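Data library > Kitchen and table > Clalta Bowls

# Clalta Bowls

Welcome to Clalta! It's a collection about one humble piece of tableware: the round bowl, sitting on a white table, in all the shades of tan and beige you could ask for. We love bowls, and we hope you'll find plenty to do with these.

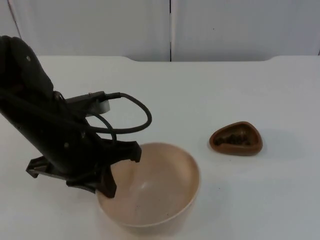 Round beige bowl on the white tabletop.

## What's inside

Release 2 holds 3,221 pictures. Of those, 1,140 have a hand-drawn outline of the rim, and we're really chuffed with how neatly they follow the curve. Rims are lovely to draw and surprisingly fussy, especially where a pale bowl meets a pale table.

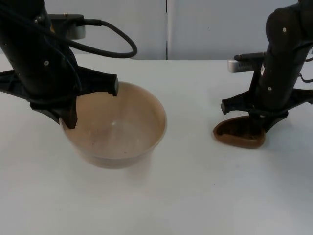
Marianna Czarnecka drew most of the outlines and Iwona Szewczyk checked them. Where the two disagreed about the colour (tan or beige? we had some good arguments), both labels are kept in `colour_notes.csv`.

## Close-ups

Some views come in very near the rim, so you only get part of the arc. They're soft and blurry in places, and the colour can look a fair bit browner. If the contents can't be made out, the label is `unclear`. Please don't swap it for a guess! 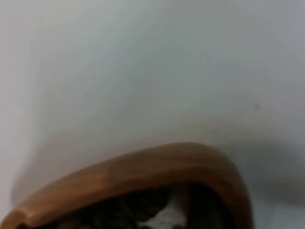 Trarell Tableware Group

## Using the files

Start with the `starter` folder, which has 1,000 pictures and opens happily on an old laptop. Labels are plain CSV. Found a wobbly outline? Send us the file name and we'll fix it in the next release.

Contact: Trarell Tableware Group | © Trarell | Back to top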